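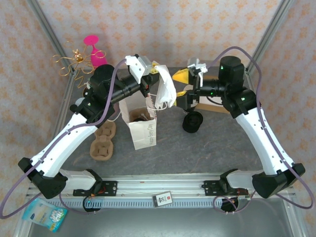 11/20/21

Packaging bench, day 2 of the bag series. Continuing from the notes on flat-bottom bags.

Purpose of the series: find out which packing order for mixed takeout and small grocery loads keeps a paper carrier bag standing on its own. The bench surface is the gray speckled top, wiped down before the first load. No liner or mat, same as day 1.

Materials out today: white paper bag with string handles, brown molded pulp cup holder, brown pulp tray of the egg-carton type (two rows, square cups), thin translucent plastic bag. The paper bag is from the Plundau batch. The Toom bags have the twisted paper handles and are not part of this series. Do not mix the two in the results table. I did this on day 1 and had to throw out a column.

Labeling: marker on the front panel, written vertically. Horizontal writing crosses the center crease and becomes hard to read after the bag has been folded twice. Write on the bag while it is flat. Writing on a standing bag pushes in the panel and leaves a dent, and the dent then shows up later as a "fault" when somebody else inspects it.

Opening the bag. Procedure as used today:
Hold the two top edges, not the handles. Pull apart evenly until the side gussets are flat. Reach in and press the bottom out with a closed hand, corners last. Stand the bag on the bench and let go. If it leans, press the low corner again. If it still leans after the second press, mark it L and take another bag.

The handles on this batch are thin. Lifting an empty bag by one string turns the mouth and closes one gusset, and the bag then has to be reopened. Fold both handles outward over the top edge before loading. They do not stay there reliably, but they stay long enough to get the first item in.

Load A: cup holder first, flat on the bottom, then the water bottle filled to 500 g beside it. Stable. Bag stood without support. The cup holder spreads the base and takes up most of the slack in the front panel.

Load B: same items, bottle first. Cup holder ended up on edge against the side. Bag stood but leaned toward the bottle. Repeated, same lean. The cup holder on edge also catches the rim of the bag when you try to take it out, and on the repeat it tore the fold at the top by a small amount. Bag retired.

Load C: 900 g total, cup holder on the bottom, two bottles, one on each side. Stable on the bench. On lifting, the bottom bowed and the cup holder bent along its center line. After setting down, the bag did not return to a flat base. I would not go above this with the Plundau bag, and I would put a piece of card under the cup holder before going this far again.

Load D: 100 g, light items only, no cup holder. Stands, but any contact with the rim moves it. Not useful as a test of packing order. Keep it as the reference for the empty condition.

Egg tray. Does not go in flat. It fits standing on its long edge, but then it divides the bag into two narrow spaces and nothing else with a square base will go in next to it. Cut in half across the rows it fits flat, one half on top of the other. Pulp sheds when cut with scissors. Use the guillotine in the other room and shake the pieces over the bin. Whole tray left outside the bag for the remaining runs, kept on the left of the bench.

Thin plastic bag. Two uses tried.

1. As a liner. Poor. It has no stiffness and collapses into the paper bag before the first item is in. Folding it over the rim holds it on one side only. The handles get trapped underneath. Static makes it cling to the side of the paper bag.

2. As an inner wrap for a single item. Acceptable. Gather the top, twist once, lay the twist to the side. A knot makes a lump that the next item rocks on.

The plastic should be opened completely before anything goes near it. Rub the mouth between two fingers until the layers separate, then pull from opposite sides. Once crumpled it takes longer to find the opening, so put a strip of masking tape on one side of the mouth when new bags are taken off the pack. I have added tape to the consumables list.

Packing order to use from now on:
card (if over 500 g)
cup holder, flat
heaviest item, centered on the cup holder
remaining items around it, tallest toward the back panel
wrapped item last, twist sideways
handles up

Problems and open points

The scale drifts when it is moved. Zero it again after every change of position. Runs on Load C were weighed before the scale was moved, so those numbers stand.

"Stable" is not well defined. On day 1 it meant the bag stood for as long as it took to write the line in the notebook. Today I used a timer set to one minute. The day 1 results should carry a note. Proposed wording: "stood unsupported, time not recorded."

Base corners. The left rear corner on this batch seems to be glued further in than the other three. I see it on every bag I have unfolded, but I have not measured it. Measure five from the unopened pack before asking Trernon about the gluing. The old spec sheet from April gives the base dimensions without a tolerance, so there is nothing to compare against except the other corners.

Cup holders are being reused more than they should be. They soften at the center after repeated loads. Put a tick on the underside after each run and discard at ten ticks. The stack on the lower shelf has no ticks and must be treated as unknown. Use those for fit checks only.

Storage: folded bags go back in the Plutska carton, opening toward the wall, written side up. Opened bags do not go back in the carton even if they look fine. Refolding them puts a second crease near the first, and they lean on the next use.

Next session: Loads A and C again with card underneath, then the half trays. Bring the longer ruler. Check whether there are enough bags left in the batch before starting, as Load C uses up one bag per run.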